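Stovum Listings: data card

Version 2, updated May 25, 2023
Maintainer: Svenja Mühlbauer
Checked by: Kimutai Mbwambo

What it is

1,209 house and apartment listings from Blackburn and Vandau, with the agent's full ad text, asking price, stated floor area and, where we could get it, the area on the building plan. Each row is one ad. A house that was pulled and relisted gets a second row, so please don't report the row count as a number of homes.

Why we made it

Halfdan Hauksdóttir wanted to know if words like "unique," "rare" and "timeless" go with a higher sale price. I doubt that this data can tell you. Sale prices are missing for most of Vandau, and asking prices mostly show what an agent hoped for.

Fields

ad_text: as published, typos kept
ask_price: whole dollars; "by negotiation" is stored as blank
area_stated: from the ad
area_plan: from the plan, often blank
rooms: agent's count, which may include a study with no window
condition: agent's word for it, so treat it as advertising
photos: up to two per listing, interior or household details

Known problems

Stated area runs larger than plan area far too often to be rounding. Some agents count the garage and some count the deck. We left both numbers alone.

42 ads use the same paragraph about "indoor-outdoor flow," word for word, for different houses. Pauline Clegg wanted them dropped. They are still in, flagged as dup_text, and any language model trained on this set will learn that paragraph very well.

"Walking distance" has no fixed meaning here. Evie Kershaw checked a handful on a map and gave up on turning it into a number.

The photos column is weak. I would not build a price model on the photos.

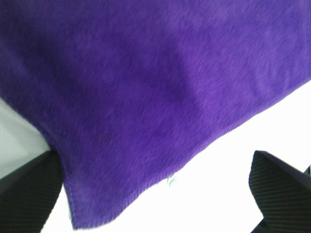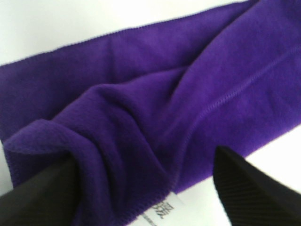

Purple cloth with a hemmed edge, both pictures.

Loading

The file is plain CSV in UTF-8. Read ad_text as a quoted field or the line breaks will split your rows. The Brutar importer stops at 1,000 rows without a warning, so check your total before you trust any average.

License

Research use only. Ad text remains the property of the agencies.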